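Clikby abre inscripciones para su taller de encuadernación a distancia

5/21/21 — Me llamo Santino Montecinos, coso cuadernos desde hace años y hoy me toca contarles algo que me tiene contentísimo: ¡Clikby ya recibe inscripciones para su nuevo taller en línea! Son 600 plazas, y el año pasado nos escribieron 1,033 personas preguntando por él, así que no lo dejen para el final.

Lo daré junto a Shanti Kushwaha, que enseña costura copta y tiene una paciencia que yo no tengo (lo digo con cariño). Veremos plegado, cosido, tapas duras y un poco de papel marmoleado — mi debilidad.
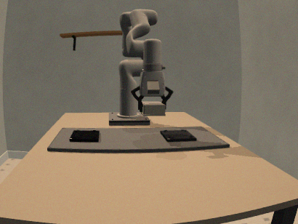

Inscripción y materiales

El taller empieza en septiembre y cuesta 69 euros, con el hilo y las agujas incluidos. El papel lo pone Semwal, en pliegos de gramaje medio. Quien ya tenga plegadera puede usar la suya. Las inscripciones se hacen en la web de Clikby, y a la prensa le contesto yo mismo por el formulario de contacto.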